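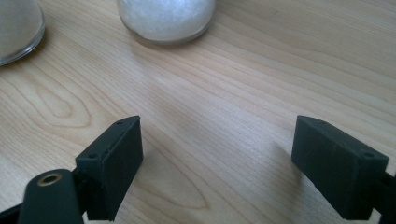 Oloma hand gripper, fingers open, on the kitchen table.

Oloma hand-held gripper – parts kit

The Oloma is a two-finger gripper you hold and work by hand. People build it to try out finger shapes and jar-sized grasps before they commit to a motor and an arm, and some go on to fit a camera and record themselves doing jobs round the house. It goes together on a table with ordinary hand tools. There is no soldering in the basic kit.

Stella Kaijage drew the first version for the shared workshop at Unholm, and Sepehr Pakzad reworked the linkage so that both fingers move by the same amount when you squeeze the handle. The kit is now packed and sent out from the workshop in small batches.

What you get

Fingers, one pair, block type with bevelled tips
Arm links, one set, with brass-coloured rings at the pivots
Handle and trigger, in two halves
Return spring, plus a spare
Bag of screws and nuts
Printed build sheet

All the large parts are dark. They come off the printer with a slightly rough surface, and we leave it like that. Small scuffs on the finger faces are normal after use and don't affect the grip. If you want a softer contact, stick thin rubber sheet to the flat inner faces. Rubber is not included.

Printing your own

If you have a printer, you can buy the hardware bag and the rings without the printed parts. The full set of prints uses 630 g of filament, including supports. Lay the fingers on their largest flat face. Print the links flat too, and don't scale them, or the rings won't press in. Sepehr has tested the files on the Safavi and Analness printers at the workshop. Other machines should manage, but print one link first and check the ring fits before starting the rest.

Building it

Allow an evening. Press the rings in with a bench vice or a clamp and a scrap of wood. Keep them square as they go in – a tilted ring will make the finger drag. Fit the links to the handle next, then the fingers. Leave every screw slightly loose until the last one is in, squeeze the trigger a few times, and then tighten up. The fingers should meet along the tips. If one sits ahead of the other, slacken the screws on that side and try again.

Changing fingers

The fingers unscrew from the links, so you can swap them without taking the handle apart. Stella's narrow pair is sold separately and suits cutlery, pens and small packets. The standard pair is the better choice for jars and boxes.

Care

Wipe with a damp cloth. Keep it away from hobs, radiators and the dishwasher. A drop of light oil on the pivots now and then is enough.

Ordering

Full kits and hardware bags are made up to order and leave the workshop within 13 working days. The next batch of narrow fingers is due in December. Spare springs and rings come in packs of 4. You can also collect from Unholm on open evenings – ring the bell at the side door.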